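Skundow Two-Arm Sorting Kit
Tabletop bin-to-bin picking for small boxed goods

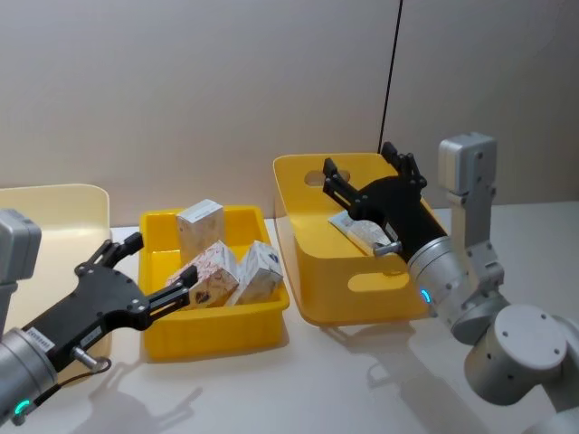 Kianoush Heydari: does it still need the second controller if we only run one side? We bought the older kit and ended up paying for both.

Reply from Numia sales: no, one controller runs both arms now. Older kits can be upgraded, send us your order number.

What you get
Two arms, two-finger black grippers, teal status light at each wrist. Controller, power supply, cables. Trulent picking software, one seat. Bins and trays not included, use your own. Shallow trays and taller storage bins both OK, set the rim height in Trulent first or the arm will stop short.

Good for
Small cardboard boxes, flat packages. Boxes can be lying on their side or leaning on each other, no need to line them up. Not for glass or anything over 86 mm wide, the grippers wont open that far.

Setup
Flat table, bolt down or clamp. Allow 50 cm behind the arms for cabling. Calibration runs itself, keep hands out untill the light goes steady.

Price
Single-arm start kit $1,973 a month
Two-arm kit $2,035 a month with a one year lease, arms and software together

Next batch ships February. Demo units at the Chaimongkol showroom, mornings only, ask for Panya Kongkaew. Bring your own boxes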